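Notas para a palestra – A gaveta dos panos: porque guardamos o que não usamos
Sessão da tarde, Candarbridge. Falar devagar. Beber água antes, não durante.

Abertura
Bom dia ou boa tarde, conforme o atraso. Agradecer à Yesenia Londoño o convite e não contar outra vez a história do comboio.
Começar pela pergunta: quem tem em casa uma toalha «para as visitas»? Esperar pelas mãos. Depois: e quando foi a última visita que a usou? Esperar pelas caras.

Diapositivo 2 – O inventário da minha tia
A tia Hortensia Ospina deixou 108 peças de roupa de casa, das quais 80 ainda vincadas da loja. Dormiu a vida inteira nos mesmos dois lençóis.
Pausa. Se rirem, seguir. Se não rirem, seguir também.

Diapositivo 3 – O pano fora da gaveta
Um tecido pousado ao acaso tem uma vida que o dobrado não tem. O dobrado está à espera. O pousado já foi contratado.
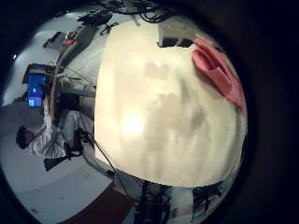 Pano cor-de-rosa salmão, com as suas pregas.
Dizer que a palavra «enxoval» já supunha uma data de estreia. Passada a data, ninguém avisou os lençóis.
Citar de memória a carta da Cusi, a loja onde a tia comprava: «a cliente leva sempre o melhor e pergunta sempre como se guarda». Nunca perguntou como se lava.

Diapositivo 4 – Três mil e tal
No arquivo Rostska há 3,054 fichas de têxteis domésticos entregues por famílias. (Ler «três mil e cinquenta e quatro», sem tropeçar na vírgula como no ensaio.) Em sete delas aparece a palavra «usado». Numa, «usado uma vez, com arrependimento».
Não explicar a piada.

Diapositivo 5 – O amarrotado
Engomar é uma forma de pedir desculpa ao pano. Quem herdou um ferro de três quilos sabe do que falo. Defender aqui o vinco errado, a dobra preguiçosa, o monte em cima da mesa que fica lá até ao jantar – e às vezes durante.
Se a senhora da primeira fila abanar a cabeça, sorrir-lhe. Há sempre uma.
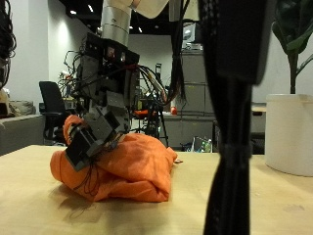
Diapositivo 6 – O que fazer em casa
Abrir a gaveta. Tirar a peça de cima, que não é a melhor, e a de baixo, que é. Pôr a de baixo na mesa numa refeição sem importância nenhuma, de preferência com molho de tomate.
A Stistero, que me emprestou as amostras, pede que não se faça isto com as amostras.

Perguntas
Vão perguntar pelas traças. Resposta curta: lavanda, e resignação.
Vão perguntar se eu uso as toalhas da tia. Mudar de assunto para o linho.
Devolver o comando do projetor à Yesenia.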